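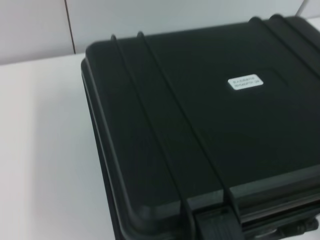

A black hard-shell case with a ribbed lid.

Hiring and borrowing instruments: your questions answered

Do I need to own an instrument before I join the Drerwood wind band?
Not at all! Plenty of our players started on a borrowed clarinet or cornet, and a good few of them still have it years later (we do ask for them back eventually). Have a word with Asif Zaidi at any rehearsal and he'll find out what's on the shelf.

What does it cost?
Adults pay a deposit of £200, or £300 for the larger brass, and you get it back when the instrument comes home in decent order. Under-eighteens pay no deposit, but we do need a parent or guardian to sign the form.

Do I have to use a hard case?
For anything that travels by car or bus, yes please. Soft bags are lovely and light on the shoulder, but a dented bell can be a dear repair, and we once had a bill of £285 from the workshop in Kestovham for a single French horn. Check the catches are fastened before you lift it, too.

Can I leave my instrument in the car overnight?
We'd much rather you didn't. Cold weather is hard on wooden clarinets in particular, and our insurance won't cover anything left in a vehicle after dark.

Who pays for reeds, valve oil and so on?
You do, I'm afraid, though Yasir Hashmi keeps a tin of odds and ends for those evenings when your last reed splits five minutes before we start.

What if something breaks?
Please tell us straight away and don't try to mend it yourself, however handy you are with pliers. Ordinary wear and tear is our job to sort out, so there's no need to feel awkward about it.

When do I have to give it back?
Loans run until the end of October and can be renewed then. Just bring the instrument along so we can look it over and tick it off the list.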